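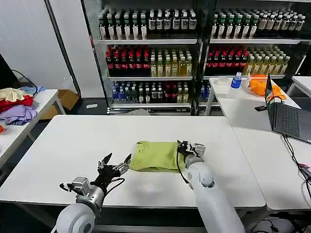
**Brallik opens a folding corner beside the drinks shelves at Vaveck**

January 16, 2024 - Brallik, the clothing care company, has opened a folding corner in the lunch area of the Vaveck building. It is a place where T-shirts and other light garments are laid on a table, smoothed and folded before they go back to the people who wear them. The corner belongs to the Drornness program, which Brallik began in September together with the textile supplier Nnaji.

The Drornness program provides work shirts to small companies which do not have their own laundry. Each company receives 125 shirts at the start. The shirts are washed at Brallik and returned every week. Until now the folding was done in the back rooms of Brallik, and the customers did not see it. In Vaveck it is done on a white table, at a few steps from the place where employees choose their cola, tea or water.

The fold itself is simple. The shirt is put face down, the sleeves go to the middle, and the bottom is brought up to the collar. A thin fabric needs more patience than a thick one, as it slides on a smooth surface and keeps small wrinkles. For this reason Brallik asks that each shirt is spread flat again when the first fold is not straight. 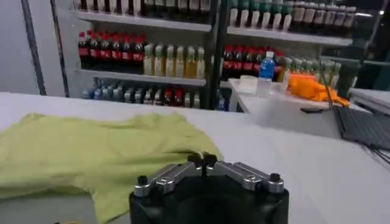

*Lime-green cloth on the folding table, with bottled drinks on the shelves behind.*

Nnaji will deliver the shirts for the new corner in 17 colors, and every company in the building can select two of them. The fabric is light and can be worn all year. Shirts that are too worn for use are collected at the same table and cut into cleaning cloths.

The corner is open on working days during lunch hours. Visitors are welcome to bring a shirt from home and try the fold - there is no charge and no need to register. In the first month, 50 places are also reserved for a short lesson on folding and storing clothes in small closets.
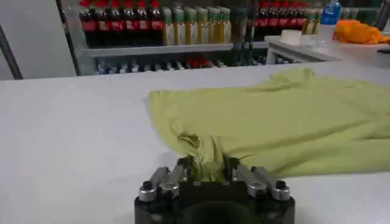
One visitor remarked that light shirts had always been the most difficult part of the laundry at home, and asked if the lesson could also include long sleeves. Brallik confirms that long sleeves will be added to the lesson next month.

Companies that want to join the Drornness program can ask for the conditions at the Brallik desk in the Vaveck entrance hall.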